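Newsletter: the Stadine open day, what we saw
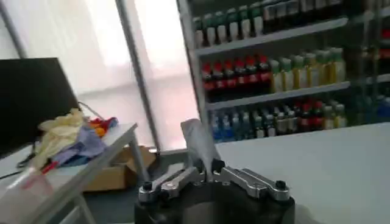

Page last changed: May, 4:40 p.m.

Quick write-up before I lose my notes. A bunch of you asked how the visit to Stadine went, and the short answer is good, go next time. Longer answer follows, typed on the train home and not much cleaned up since.

Getting there first. The Grurkwood stop, then the path behind the Malinowski building, not the front road. The front road has no sidewalk for the last stretch and half our group found that out the hard way. Doors at 10, badges at a folding table, coffee if you were early. I was not early.

Zuleica Bittencourt ran the morning. She heads the handling group and talks fast, so did my pen. The topic was soft thin stuff. Film, paper, bags, cloth. Boxes and bottles are mostly solved, she said, and she waved at the shelves of drinks behind her. Red caps, green caps, blue caps, all upright, all stiff, an arm can learn those in an afternoon. Give the same arm a sheet of something floppy and you are back at the start.

So the work at the table was a two-finger gripper and thin, see-through white material, held by the bottom with the rest standing up out of the fingers. Film or paper, I couldn't tell from the second row and forgot to ask. What struck me was how plain the hardware is. Gray metal plates, a few black screws, a black body under it. No rubber pads that I could make out, no suction. The camera rides along at the wrist so the software gets the same close-up all the time.

Naler is the name of the software, by the way, I had it down as the name of the robot for the whole first hour. Naler picks the spot to pinch. It scores a lot of spots and goes for the best one, and the people at the desk can see the scores. They ran 50 picks for us in the morning session and put the tally on a whiteboard as they went. I left before the last few so don't quote me on the final number. Somebody write in if you have it.

Their target is 200 picks in a row with no human stepping in. Best run so far is 80. Zuleica was pretty open about this, which I liked. The usual failure is two sheets instead of one. Second most common is the pinch lands fine and then the sheet folds over and the camera loses the edge. She said the second one bugs her more.

Good questions from our side. Noman Sethi asked about static, and got a long answer: yes, it's a pain, worse in winter, they log the humidity with every run now. Someone else asked about gloves, there was a heap of pale yellow somthing on the side table by the window, gloves or cloth, next to a lavender-blue cloth, and it looked like a much meaner job than a flat sheet. Zuleica said crumpled piles are on the list for the fall. No promises.

Also a question on daylight. Big window right there on the left, very bright, and I would have thought that's bad for a camera. They leave it that way on purpose. A packing room has windows, doors open and close, clouds happen. If it only works with the blinds down then it doesn't work, was the line. Fair enough.

After lunch (sandwiches, fine, the veggie ones went first) there was a hands-on slot. You get a handheld controller and you drive the gripper yourself. I did badly. Closed too early twice, then pushed the sheet along the white tabletop like a snowplow. Noman got it on his first try and we have all heard about it since. It did teach me more than the slides, you feel how little room there is between touching the thing and shoving it.

Few loose notes:

Parking is limited, take the train.

No photos of the screens at the desk, photos of the table are OK.

The demo room gets warm after noon, dress for it.

Kids were welcome and there were a few, the controller was a big hit with them.

Slides are coming, Zuleica promised to send them over and I'll post them in the members area when they land. Please dont email her directly for them, she's had enough of us.

Next open day is planned for the fall, capped at 100 people across both sessions. This one filled up fast so tell me soon if you want your name on our list. Reply to the newsletter, put Stadine in the subject line and say morning or afternoon. If you borrowed a badge holder from the front desk please bring it to the next meetup, they want them back.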